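Bowls, rice and 1078 demonstrations

Posted March 30, 2019

We passed 1000 demonstrations on the kitchen task last night, and by the time I shut the laptop the folder said 1078. I said I would write something when we got there, so I am.

The task is called Junwood, after the street Seema Sandhu lived on when she proposed it. A person drives the arm through a short kitchen chore, the computer records what the arm did and what the wrist camera saw, and later the model tries to learn from it. Each run takes less than a minute. Resetting the counter takes longer than the run.

Most of this week went to bowls. We grasp them by the rim, one finger inside and one outside, and lift. I thought this would be the easy part. A big bowl up close fills most of the wrist view, and the model has to work out where the lip is from a curve and a change in color.

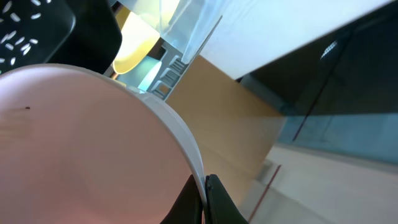 What I changed this week

The pink bowl with the white rim is now in the regular rotation. The rim stands out well from the inside of the bowl, and I wanted that before going on to the plain ones.

I stopped tidying between runs. Wanda Dunleavy looked through our first batch and pointed out that the rice was always in the same neat pile. Now the grains stay where they land on the black tray, and the rack and the clear container get moved whenever somebody remembers.

I also threw out 23 runs. Four of them were mine, from an evening when I was tired and kept bumping the rim before closing the fingers. Seema thinks we should keep a few clumsy ones as long as the driver recovers. She may be right -- I kept the files in a separate folder.

Next

Lempi Keskinen is going to drive for a while so the data isn't all my habits. I come in from the same side every time and didn't notice until I watched fifty of them in a row. We want a first trained model by June. Before that I need to relabel the early runs, where I wrote "dish" for everything.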